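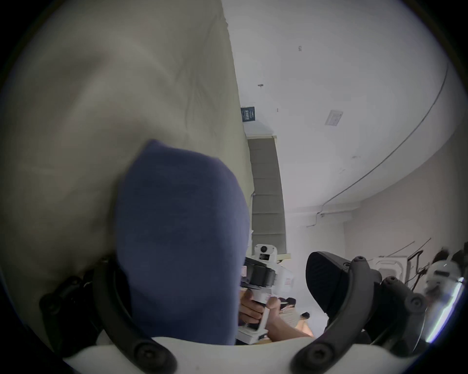 Sunday, office until late. Spent the morning on the timestamp problem. The pose stream and the video from the hand-held grippers drift apart over a long recording, and the alignment script was hiding it by snapping each pose to the nearest image. Replaced that with proper interpolation and logged the residual. Worst offset was 30 ms, always after a restart of the tracker. So the clock is re-initialized and the old offset is kept. Fixed in the Tudia branch, tests pass, not merged.

Hafþór wants the fisheye model refitted as well. Reprojection is fine near the center and poor past the outer ring, where the ceiling lines bow the most. I reran calibration with the outer points weighted up. Better on straight edges, slightly worse on the finger pads. Kept both parameter sets and a switch in the config.

Tracking on plain surfaces is still weak. Cream fabric gives the feature detector almost nothing, and when a cushion fills half the view the map hangs on whatever is left: blinds, cable, ceiling fittings. Tried a lower corner threshold. More features, but most of them belonged to hands and the other gripper, so the pose wandered with them. A mask for moving parts is the next step – Loredana has a segmentation model from Magbanua that may be small enough.

Episode 601 still fails on load. Header says 20 Hz, data says otherwise. Skipped it.

Poul asked for the planner latency figures again. Have not run them. Tomorrow: merge Tudia, mask test, then latency if the machine is free.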